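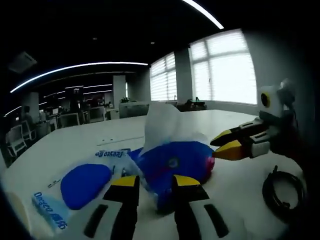
Slide 2: What we are asking for

Start with the total. We want to buy two more gripper stations before April. The quote from Haltard is $3,000 per station, and that covers the grippers and cabling. It does not cover desks, lighting or anyone's time.

Point back to the opening slide. Two grippers, one bundle of plastic wrapping with something blue inside it. Soft packaging is where most of our hours go, and it is the work the new stations are for.

Slide 3: What we left out last time

Go slowly on this one. The first budget had hardware and nothing else. We then spent $1,000 on spare finger pads and cables that had no line to sit on. Finance at Saltden moved it from travel, and they don't want to do that again.

So there is now a line for wear parts. It is $133 a month per station. If people ask where that comes from, it is our own spending on the Jidadell project, divided out.

Slide 4: Floor space

Each station needs a table people can reach from two sides. We would like to stay in the open office - moving to the lab means paying for a room we use three days a week. Mention the blinds. Daylight changes through the day and we may want a fixed lamp over each table. Not priced yet.

Slide 5: Lease or buy

Wickramasinghe offered a lease over 33 months. Monthly cost is lower, but we pay for returns and for any damage to the fingers. Recommend buying. Skip the table on this slide if time is short, it is in the handout.

Slide 6: Dates

The Haltard quote is good until 6th December. We need a yes or no before then, even if the yes is for one station.

Leave this slide up for questions.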